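Call for participants: working group on good practice for hand-held gripper demonstrations

Flostmont is looking for people to join a small working group. The group will write a shared set of rules for recording household tasks with hand-held grippers. We already have a first draft of 29 rules, written by Sunita Thakur and Sverre Engebretsen. Now we need people who do this work with their own hands to test the draft, argue with it and improve it.

Why we do this

Last year three teams recorded the same table tasks for us, and each team had its own habits. One team cleared the table between two recordings, another did not. One team threw away every failed try, another kept all of them without a note. When we put together the 3000 recordings, 700 had to be checked again by hand. Most of this work could be avoided with a page of clear rules.

Sweeping is our first test task. It needs two grippers, one for the dustpan and one for the brush, and the present draft says too little about work with two hands: how firmly to hold a thin handle, which hand should move first, and when the task counts as finished.

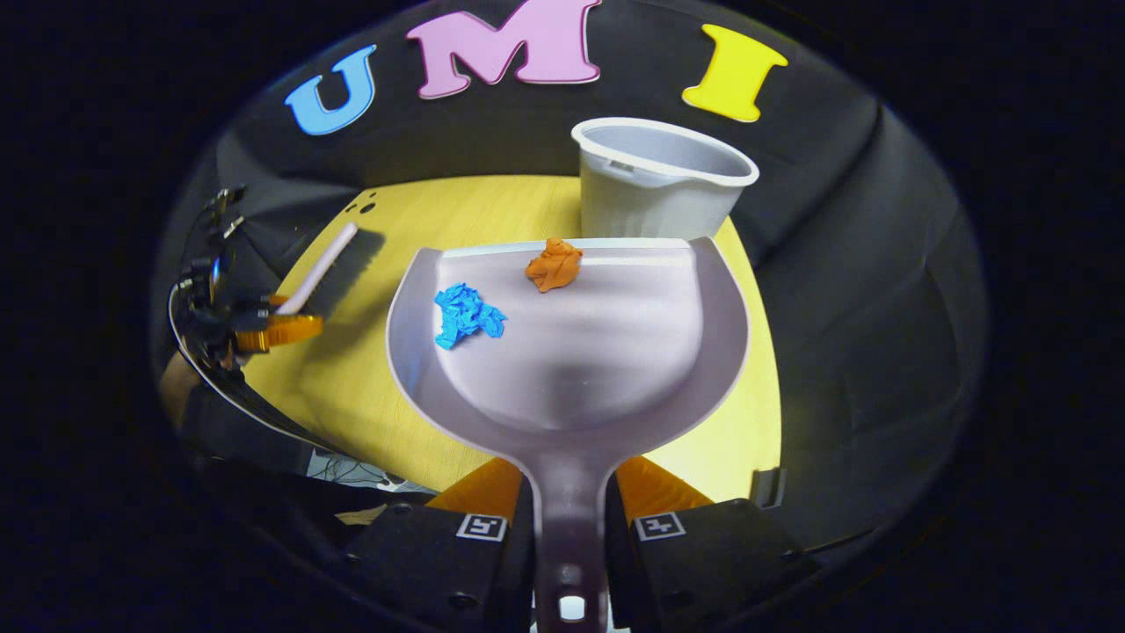

What you will do

Read the draft before the first meeting and send us your comments in writing.
Record 5 tasks at our workshop in Brirnard, following the draft word by word, also where you think it is wrong.
Write down each place where a rule was unclear, missing or impossible to follow.
Join the online meeting on Wednesday at 16:00, every second week, until the text is ready.

Who can apply

You have used hand-held grippers or have operated robot arms for some months. A degree is not required. We also welcome people who label or review recordings, and people who have worked with safety rules in a factory or laboratory. You should be able to read and comment on a text in English. It does not need to be perfect English, mine is also not perfect.

What we offer

Travel to Brirnard and meals on workshop days are paid. Each participant receives a fee per workshop day, and the amount is written in the agreement you get before you decide. Your name will be printed in the final text if you wish so.

How to apply

Write half a page about your experience and one rule that you would like to see in the document. Please send it to Mamta Rajput at the Flostmont office before the end of April. Questions about the recording work can go to Sverre Engebretsen.

Viola Orlandini
Coordinator of the working group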